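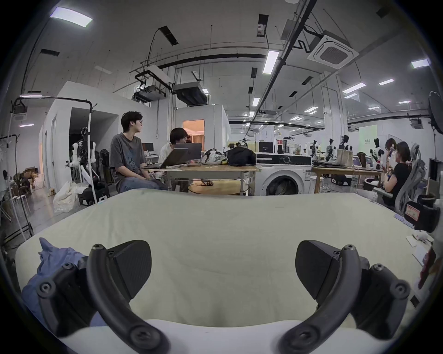
그리퍼 시점 영상에서 뽑은 프레임. 천은 왼쪽 손가락 뒤에 있음

그리퍼 손목 카메라만으로 궤적 복원, 정말 되나요?

휴대용 그리퍼로 옷 개는 동작을 모아서 정책 학습에 쓰려고 합니다. 자세 추정은 Wuvodex 기본 설정 그대로이고 영상은 60fps입니다. 문서에는 별도 마커 없이 시각-관성 SLAM만으로 충분하다고 되어 있는데 저는 잘 안 믿깁니다. 에피소드 1232개를 돌렸더니 중간에 궤적이 튀는 게 계속 나옵니다. 매트 쪽으로 내려갈 때 특히 심하고요. 재투영 오차 로그만 보면 멀쩡합니다. 파라미터 문제인지, 원래 이 정도가 한계인지 궁금합니다.

Mwangi Temba

특징점 수를 올려 보세요. 저는 그걸로 해결됐습니다.

Lostton

특징점 수만 올리는 건 별 도움이 안 될 겁니다. 크림색 매트처럼 무늬 없는 면이 화면을 많이 차지하면 더 뽑을 점이 없습니다. 억지로 올리면 그리퍼 손가락의 나사 머리에서 점이 잡히는데, 손가락은 카메라와 같이 움직이니까 '안 움직였다'는 쪽으로 추정이 끌려갑니다. 재투영 오차가 좋아 보이는 것도 그래서일 수 있습니다. 저라면 그 숫자는 안 믿습니다.

먼저 확인할 것은 마스크입니다. 손가락과 아래쪽 흰 부분까지 덮는 고정 마스크를 넣고, 튀었던 에피소드 11개만 골라 다시 돌려 보세요. 그래도 튀면 카메라와 IMU 시간 오프셋을 의심해야 합니다. 기본값이 0인데 장비마다 다릅니다. 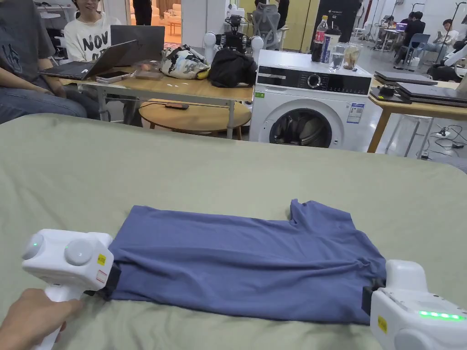 머리 높이 시점. 셔츠 양 끝을 그리퍼 두 개로 잡은 순간

양손 작업이면 문제가 하나 더 있습니다. 두 그리퍼 궤적을 따로 복원하면 각각은 매끈해도 서로의 상대 위치가 틀어집니다. 셔츠 양 끝을 잡고 있는 구간에서 두 턱 사이 거리를 그려 보세요. 옷 길이보다 훨씬 멀게 나오면 그 에피소드는 버리는 게 맞습니다. 머리 쪽 카메라가 있으면 두 그리퍼가 같이 보이는 구간만이라도 상대 자세 검증에 쓰시고요. 다만 녹색 천 위의 흰색 본체라고 검출이 쉬울 거라 기대하진 마세요. 손이 손잡이를 감싸면 윤곽이 꽤 가려집니다.

배경도 봐야 합니다. 벽이나 천장 조명은 괜찮은데 앉아 있는 사람, 노트북 화면은 움직이거나 바뀝니다. RANSAC이 다 걸러 준다는 말은 반만 믿으세요.

Esther Simiyu

Mosoti 변환기도 확인해 보세요. 저희는 복원은 멀쩡했고 쿼터니언 순서(wxyz/xyzw)가 바뀌어 있었습니다. 다만 이 경우엔 중간만 튀는 게 아니라 전부 이상해지니까 질문하신 증상과는 다를 수도 있겠네요. 루프 클로저가 걸린 시점과 튀는 시점이 겹치는지도 보시고, 로그 레벨을 3으로 올리면 찍힙니다.

Bretmont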